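Zotano identity program: progress report to the managing director, end of October

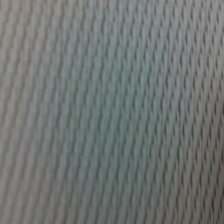

Knit mesh in pale gray-green.

Prepared by Kai Rathjen, brand and design

You asked for a plain account of where the rebrand stands before the second half of the money is released. My short answer is that the work is on schedule, the name is probably settled, the symbol is not, and I would hold back part of the second payment until two questions are answered. The longer answer follows.

Name

The agency brought us 21 names in the first round. Most were the usual sort of thing: a Latin root with the end sawn off, or two English words pushed together. We took four to the sales team and two came back alive, Drundeo and Mover. The agency preferred Drundeo from the start and said so often enough that I stopped trusting their notes on it. Their case is that it means nothing, so it can be made to mean anything. I have heard that argument in every naming project I have worked on, and it has never come with a figure for what the making costs.

Still, I have come around to it, for dull reasons. Mover is an ordinary word. Legal expects trouble registering it in our class, and customers in the test kept asking if we had gone into furniture removal. Drundeo got no such reaction. Some people disliked it, and a few couldn't spell it after hearing it once over the phone. That second point bothers me more than the first, as most of our orders still begin with a phone call.

My recommendation is to go ahead with Drundeo for the product line and leave Zotano as the company name. The agency would like the whole company renamed. I see no evidence that our customers want that.

Customer survey

We sent the survey to 1,314 account holders and had 292 replies. The agency's slide calls this "strong engagement." I would call it a decent return from the people who like us enough to fill in a form. It leaves out the customers who have drifted away, and those are the ones the new identity is supposed to bring back.

Of those who replied, 142 picked the new color set over the old one when shown the two side by side. That is a little under half. The same slide describes it as a "leading preference," and this is true only because the rest split between the old colors and no opinion. I asked for the slide to be reworded before it goes to the board. It has been reworded once and still says too much.

The written comments were more useful than the scores. People said the current catalog is hard to read, that our invoices look like they come from a different company than our boxes, and that they don't care what the logo is as long as the part numbers are bigger. I would take that last remark seriously. We could fix the part numbers next month with no agency at all.

Symbol

Three directions were shown in the first round and one was carried forward: a folded band that can be read as a Z or, with some goodwill, as a road. The agency's written reasoning runs to nine pages. It uses the words "honest," "fluid" and "human" for the same shape. I read it twice and I don't think it explains why this band is ours any more than it could belong to a bank or a bottled water.

There are practical problems too. At the size we print on small labels, the fold closes up and the mark becomes a blob. I raised this at the first review and was told it would be handled in refinement. At the second review we were shown the refined version on a large screen. I asked for it at label size and was told that would follow. It did follow, and the fold still closes up, though less than before.

I have asked for a simplified small version, drawn separately. They agreed to it and then priced it as an extra. I don't accept that it is an extra. The brief we all signed lists labels as the first use.

Typeface

This part has gone well. The chosen face is readable, has proper figures for tables, and comes with a license we can afford. It also sets German names correctly, so our largest dealer, Voß, will finally see itself spelled right on its own delivery notes. The dealer has mentioned it to us for years. I expect more goodwill from that one letter than from the launch film.

Launch film

I'd drop it. The estimate is high, the script is mostly adjectives, and we have no plan for where it would be shown beyond our own website. The agency says a launch without a film "lacks a moment." If we want a moment, the trade show in spring would do.

Money and time

Spending to date matches the plan, and I have no complaint about the invoicing, apart from the small version of the mark. The guidelines document is due in draft next month. I have asked that it be kept short. The last one we paid for was up to 80 pages in some editions, and I have never met anyone in the warehouse who opened it. Six pages and a folder of correct files would do more good.

The replacement of signs, vehicles and packaging is not in this budget. I mention it again as it was treated as a detail in the original proposal, and it will cost more than everything in this report put together. Packaging can be changed as old stock runs out. The vehicles can't be done that way without looking odd for a couple of years, and somebody needs to decide if we mind.

What I need from you

A decision on Drundeo, so that legal can file.

Your agreement to withhold the symbol portion of the second payment until we have a mark that prints cleanly at label size, tested on our own printer and our own label stock.

A yes or no on the film. If it's yes, I would want a distribution plan first - in writing, and from someone other than the people who would be making it.

I remain unsure that a new identity will do what the proposal promised for sales. The proposal gave no way of telling, and I have asked the agency to suggest one. So far they have sent a paragraph about awareness. I'll report again when the guidelines draft is in.

Kai Rathjen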